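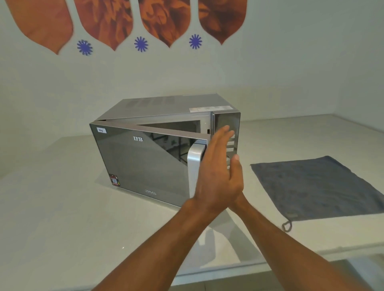
Splitting a recording into steps

Our method learns from short recordings of kitchen tasks, so each one must be cut into steps first. Open the recording in Dokia and play it at half speed. Mark a step wherever the hands change job – reaching, gripping, letting go.

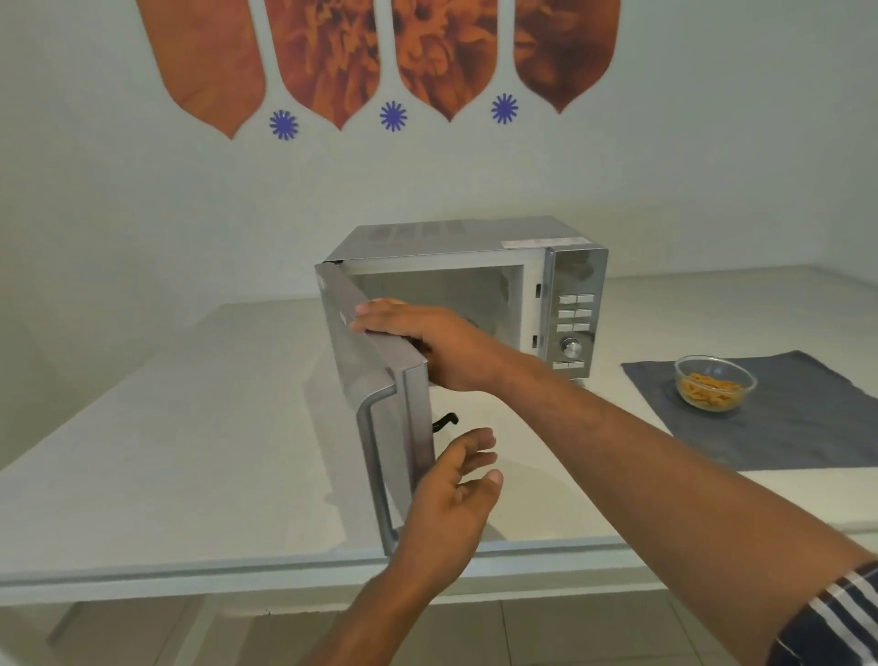
Labels go on next, one verb and one object each. Name only the part being touched. With a hand resting on the top edge of the microwave door, write "hold door", and leave the bowl of snacks out. Drop any step under 18 frames.

Frida Toft checks 30 clips from each batch of 200.

Related
Setting up Dokia
Gasten label list
Training on short clips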